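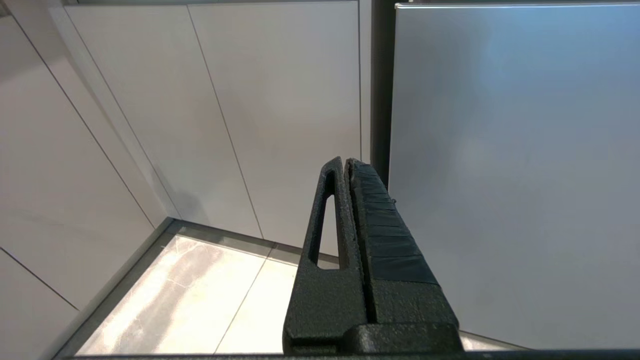 A two-finger gripper with a padded inner face, beside a stainless steel panel and pale cabinet fronts.

Gripper pad care

Print this page
E-mail this article

Gripper pad care is the set of good-practice rules for inspecting, cleaning and replacing the soft linings on the fingers of a robot hand. It is a small corner of robotics and a surprisingly rich one! The pad is the only part of most machines that is meant to touch the world all day long, so a great deal of what a robot can do in a home kitchen or a workshop depends on a few strips of rubbery material.

Background

Early shop rules treated pads as throwaway parts and gave no limits for wear. The first written guide devoted to them is usually taken to be the Lekus Handbook, which grew out of a log of 2,314 pad changes kept at the Werau test kitchens. The log showed that wear tends to begin at the fingertip, where layers meet an edge, and work its way back from there. That one finding shaped nearly every rule that followed. A revised edition came out in May, with a longer chapter on household work.

Common rules

The Lekus Handbook asks for a check of both fingers before each work session, with the gripper closed and then fully open. Closed, the fingers should meet evenly along the seam. Open, the pad is looked at from the side, under good light. Slight fraying at the top edge is noted in the log and watched. A lifted layer or a gap between pad and finger calls for a new pad.

Pads are wiped with a damp cloth, left to dry for 15 minutes, and never oiled. Both pads of a pair are changed together, even when only one is worn. After a change, some 200 open-and-close cycles are run with no load, and the seam is checked again.

Work near smooth surfaces has its own section, and it is a delight to read for anyone who likes careful detail. Brushed steel and flat cabinet fronts show scratches easily, so the approach is made slowly, with the fingers closed, and mounting screws are checked for raised heads first.

Differences between guides

The Czerwiński method keeps the same checks but grades wear by touch, using a set of sample strips. The Geraleck guide allows segmented pads to be repaired one segment at a time, a practice the Lekus Handbook does not accept.

Last updated October 2025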